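Temps de lecture : 2 min
Dernière mise à jour : 27 février 2026

Antennes filaires : le balun Chiriac 1:49 est de nouveau disponible

Après une rupture qui a commencé en janvier, notre balun Chiriac pour antenne alimentée en extrémité est revenu au catalogue. Il couvre les bandes de 80 à 10 mètres et il accepte 100 W en service continu. Le boîtier est le même que celui de la version précédente, mais la borne de terre est maintenant placée sur le côté, comme plusieurs clients de Prelldale nous l'avaient demandé.

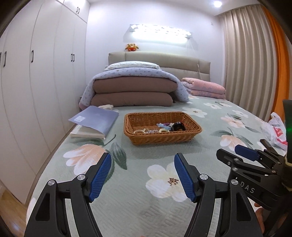 Pour l'installation, nous conseillons de fixer le balun le plus près possible du point d'alimentation et de prévoir un contrepoids court. Le fil rayonnant n'est pas fourni - vous pouvez le commander séparément, en rouleau de 19 ou de 600 mètres. Le grand rouleau intéresse surtout les radio-clubs.

Les appareils commandés avant la rupture partent en premier de notre dépôt de Folbridge. Pour les nouvelles commandes, il faut compter 7 jours ouvrables. La notice en français est jointe dans le carton, et la courbe de ROS mesurée est imprimée à la dernière page.

Le filtre secteur Heladlow reste en vente au même prix.

Vous recevez cette lettre parce que vous êtes inscrit à nos informations produits. Se désinscrire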